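A Morning at the Haven Center in Torngate

The Haven Center opened its doors to the public on Feb 10, 2022, for the first time since it moved out of the old Wong building. I went because the state legislature is taking up its pregnancy bill again, and because both sides in that debate keep mentioning places like this one. I wanted to see what goes on inside.

The center is on the north side of Torngate, across from the bus depot. It is a private pregnancy support charity. It does not perform abortions or refer for them, and a sign at the front desk says so. Visitors sign in, get a sticker and wait for the next tour. Mine had 8 people in it, among them two students from Nangate and a retired nurse who took a lot of notes.

Kavitha Kurup, the director, led the tour. She began with the budget. The center spends most of its money on rent, diapers and two paid counselors. It takes no state money now, but it could if the bill passes, as one section sets up grants for centers that offer parenting classes.
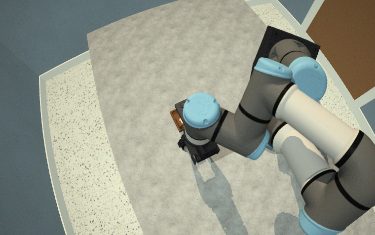

The rooms

We saw the intake office first. A woman who comes in fills out a two-page form and talks with a counselor for as long as she wants. Kurup said the form used to be five pages and that people gave up on it.

The supply room is down the hall. Car seats are on the bottom shelves, formula is in the middle and clothes are sorted by size in bins. The center served 375 families in its last full year and expects to pass 400 in this one. Housing is what people ask for most, and the center has none. It keeps a list of landlords and a phone number for the county.

The class room at the back seats 20 or so on folding chairs. Infant care is taught in the morning and a budgeting course runs after supper. The next new course starts in April.

Questions about the bill

After the rooms we sat down and Kurup took questions. The retired nurse asked whether the staff are licensed. The counselors are, Kurup said, and the people who answer phones are not. One of the students asked why the center does not give out birth control. Kurup said that its founders decided against it and the board has not changed the rule.

I asked about the waiting period in the bill. She said the center has not taken a formal position on it and that she supports it herself. The student from Nangate said she opposed it and explained that her aunt had to drive three hours each way to a clinic. Kurup let her finish and did not argue. It was the best part of the visit, and I would have liked more time for it.

The grant section got less attention than I expected. The draft I read caps each award at $2000 a month and asks for a yearly report, but it does not say who reads the report or what happens if it is late. 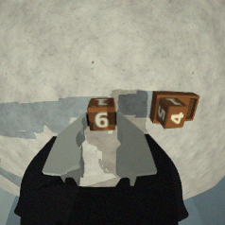
The number 6 on the front of a small brown cube.

Getting there

The depot lot is free for the first two hours. The side entrance has a ramp, and the front has four steps. Tours last just under an hour, and there is coffee at the end. The center plans to hold another open day, but the date had not been set when I left. Anyone who wants to read the bill first can ask for a copy at the Torngate library, where it is kept behind the reference desk.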